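Rustad Parts Room: Gallery

Rustad takes in used office desktops, strips them or rebuilds them, and sends them back out to schools and small businesses in the Flutmont area. The pages in this gallery follow one kind of machine, the standard office tower, with the side panel off and no processor in the socket. We get more of these than anything else. The February intake was 74 towers, and 17 of them went to the parts shelf.

Captions are by Signe Forsberg, with notes from Hefin Beddoe on the power supplies. Readers who want the laptop pages should go back to the main index and choose Drandeteck, the supplier those came from.

Tower on its side, panel off. The board has no processor in the socket. The memory slots are to the left of it, and the power supply runs across the front.
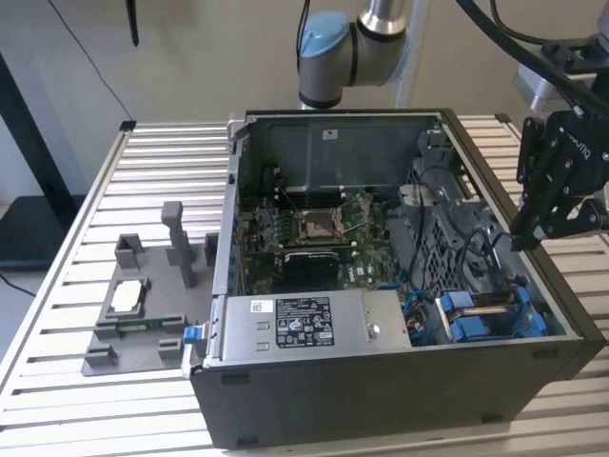

Page 7

The two blue drive caddies sit side by side in the front corner. We like this layout because the drives can be reached without moving the power supply. Blue SATA cables loop down beside the gray cage. When a cage has to come out, we unplug the cables at the board end first and tuck them over the rim of the case.

A note on the small parts. The green strip and the white square next to the tower are each in their own holder. Loose parts used to go in a tray with the screws, and the thin boards came back scratched. Since the change to holders, we have had fewer parts set aside at inspection.

Hefin on power supplies: "Read the label before anything else. The same case was sold with different units and they look alike from the front. Write the wattage on the job card. Don't open the unit itself. If the fan is noisy or the casing is dented, it goes in the scrap bin and we fit another one from stock."

Job cards are kept with the tower until it leaves the room. Each card has six lines: case, board, processor, memory, drives, power. A line is signed when the part has been checked, and a tower with an unsigned line stays on the rack. Cards for finished towers go in the Zisia binder by the door, filed by intake month.

The next picture has the same kind of case, with more to see around the socket.
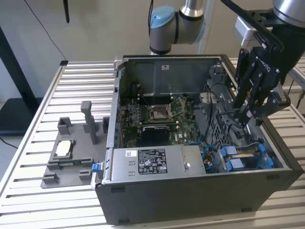
Sockets get their own check at Rustad, and it is the slowest one on the card. A bent pin can keep a board from starting, and it is easy to miss under overhead light. Signe uses a desk lamp set low and looks across the pins from two sides. With the lever and bracket up and the pins exposed, as on this Dell board, there is clear access from above, and the check can be done with the board still in the case. Boards that pass get a processor from the same intake where possible. Boards that don't pass are pulled and kept for their connectors.

Memory is checked after the socket. Modules already in the slots stay there unless the customer has asked for a larger size. We run the test overnight and read the results in the morning. A module that fails once is tested again in a different slot before it is thrown out.

The gray plastic duct on the drive side should be wiped down, grille included. Dust packs behind the slots and a vacuum alone won't lift it. A soft brush works, then a dry cloth.

Finished towers are collected on Friday. Schools that want to see a machine before ordering can ask at the front desk, and Signe will set one up with a monitor and keyboard.

Next page: side panels, feet and front bezels
Previous page: intake shelves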